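Visit Report: Gako Ceramics Works, Lirnstead
August
By the Technical Visits Editor
Print this page | E-mail this page

The Gako works at Lirnstead opened its production floor to trade visitors this month. The plant makes glazed tableware, mostly cups and small planters, from a white stoneware body. The tour began at 8 a.m. and followed the material flow from clay store to packing.

Body preparation is done on site. Clay, feldspar and quartz are blunged with water, screened, and passed over magnets to take out iron. Slip for casting goes to holding tanks; the rest is filter-pressed and pugged for the jiggering line. Moisture is checked at the pug mill outlet. Cakes that fail go back to the blunger.

The plant runs four kilns. Three are intermittent gas kilns used for glaze firing, and one is an electric unit reserved for trials. The gas kilns were rebricked with lighter insulation last year, and the operators report shorter cooling times. No fuel figures were handed out. Loading is still manual, and the setters work from a printed plan for each car.

Glaze is sprayed on a rotary machine supplied by Younis. Overspray is collected in a water curtain, settled, and reused in a dark glaze sold under the Nindari name. The color of the recovered glaze varies from batch to batch -- the plant sells it as a variable finish and does not try to correct it.

The last stop covered ware in household use. Points raised were handle temperature, foot ring wear on soft tabletops, and the effect of absorbed water on microwave heating. 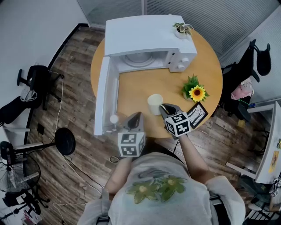
White cup on a round table, with a microwave oven behind it.

Absorption matters most in unglazed foot rings. Water taken up during washing heats along with the contents, and the handle can become hotter than the drink. The works tests for this by boiling samples for five hours, soaking them, and weighing them against the dry figure. Crazing is tested separately in an autoclave.

Questions at the end dealt mainly with lead times. Standard shapes ship from stock; custom glazes need a trial firing first. Visitors should bring closed shoes, as the casting shop floor is hosed down between shifts.

Related items
Filter press maintenance: cloth selection
Reading a kiln loading plan
Visit report: Lirnstead clay pits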